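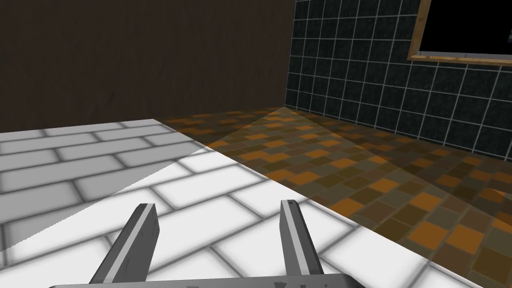
Skakarex: a lot of rooms for the money

Skakarex, the new scene pack from Vunside, promises 3038 simulated rooms for training robot grippers. It costs 215 dollars a seat per month, and the sales page says a policy trained on it will be "ready for real floors." I spent most of last week with the trial and I'm not there yet.

The variety is real up to a point. You get brick-pattern floors running into orange and brown mosaic, slate-dark tile on one wall and wood grain on the next. Load a few dozen rooms, though, and you start to see what is being varied. It's mostly surfaces and light. Plenty of the rooms I opened had bare floors, with nothing in them to pick up. A gripper that has seen every tile pattern in the catalog still hasn't met a sock.

Vunside's answer is that objects come in a separate pack, Huỳnh, due in November. No price yet. I asked twice.

The claim I'd most like to see tested is the 96 percent grasp success quoted in the brochure. The small print puts that run at the company's Wedthorpe lab, on 18 objects, and doesn't say whether any of them were new to the gripper. It doesn't say what the floor was, either – odd, for a product that sells floors.

Setup was easy, to be fair. The download took about 18 minutes, the rooms opened without errors and the low camera view is handy for checking how close the fingertips get to the ground. If your vision model falls apart whenever the carpet changes, a month's seat might be worth it. Everyone else can wait for the objects, and for a price. The trial needs no card, but you do have to cancel it by email.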